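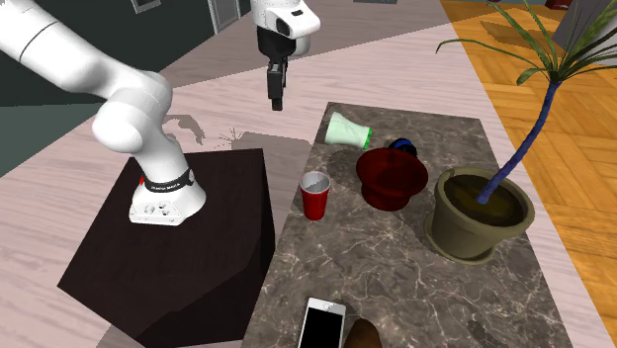 A white robotic arm on a dark wooden pedestal. Computer rendering.

My local library in Onditham now closes at five, and I think that is a mistake. Most people with jobs get home after that. The council says the early closing saves money on heating and staff, and I accept that it does. But it also spent money on 23 new study desks last May, and they are no use to anyone behind a locked door.

Adi Oei, who sits for our ward, wants to shut on two mornings instead and stay open until eight on two evenings. The hours would come out much the same. I signed the petition for this, along with 276 others. I would go further and try it for a full year, winter included, before anybody looks at the visitor numbers.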